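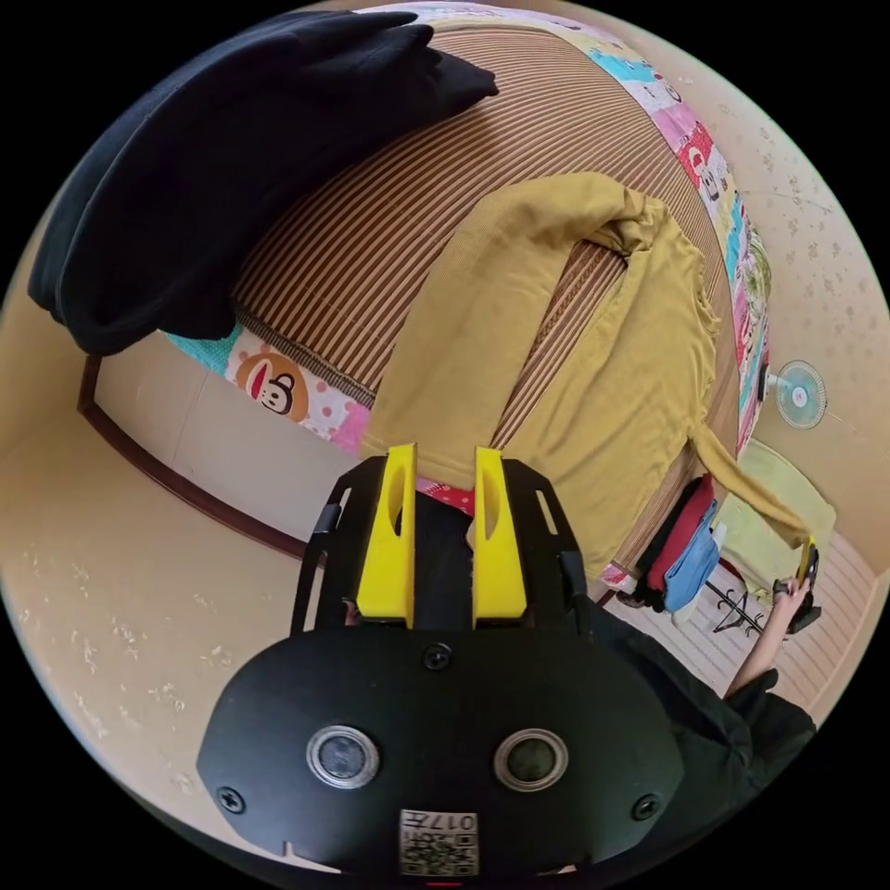 Wednesday, June 26, 2024

Day three on laundry. I have a doctorate in control theory and I spent the morning arguing over how to fold a mustard-coloured top.

The argument was with Volkan, by email, and it was about method. His protocol wants every fold demonstration to begin from the same starting pose, so the policy sees tidy data and learns quickly. Mine wants the clothes dumped any old way, because that's how clothes arrive in a bedroom. We ran his version in January at Heltville. The policy folded beautifully as long as you put the shirt down within 2 cm of where it had been during training. Move it over a bit and the arms folded the air beside it with great confidence.

So this week it's random starts, both hands, one garment at a time, then a round with several things out at once. The target for Petcombe is 500 demonstrations. We got through 80 today, which sounds healthy until you hear that 38 survived the first check.
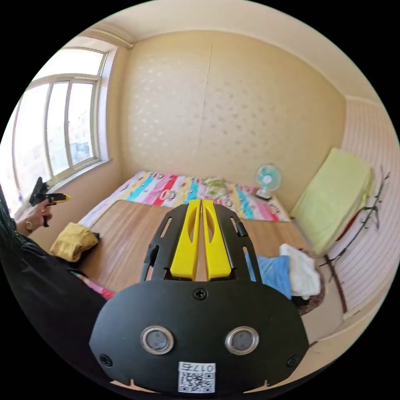 Mustard and light blue folded, white one crumpled.

Most of the losses were tracking. The position estimate comes from the wrist cameras, and it gets unhappy when a hand swings past the window, and unhappier still when all it has to look at is cloth. Ming-te Lo calls this "going for a walk" - the trajectory on the plot wanders off through the wall and comes back a few seconds later as if nothing had happened. I've asked for slower turns between the bed and the window side. Slower turns mean slower folding, and then the policy will fold like somebody thinking about their taxes, but I'll take it.

The rest were sleeves. I had a neat theory that sleeves would be the easy part, being long and obvious.

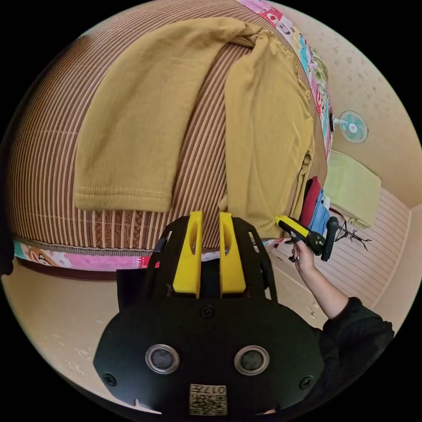 A sleeve hanging over the side of the bed has to be lifted before it can be folded, and there are at least two sensible ways of doing that. You can pinch the cuff, or you can grab further up and let the rest follow. We've been doing both without writing down which. Tien-fu trained a quick model on yesterday's batch and it appears to have averaged them, so it goes for a spot between the two and closes on nothing much. A fair summary of my instructions, I suppose.

New rule from tomorrow: cuff first, always, and if the cuff is underneath then you flip the thing over and the flip counts as part of the demonstration. Volkan will say this is his protocol coming back in through the laundry. He will be a bit right.

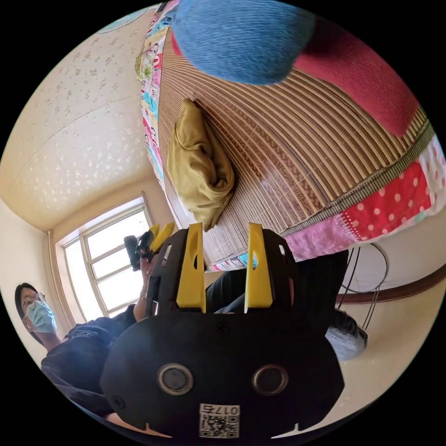

The striped mat is a separate problem. Those fine lines repeat all the way across, and I suspect the tracker matches one stripe to its neighbour now and then. The cartoon quilt round the edge seems to do better, so for once the monkeys are pulling their weight. Must get Tien-fu to split the failures by how much mat is in view before I say this out loud to anyone.

Also to do: charge everything, send Darius the counts, find out whether Tam finished the upload. Then my own washing, which has been in the basket since Sunday in a thoroughly randomised start pose.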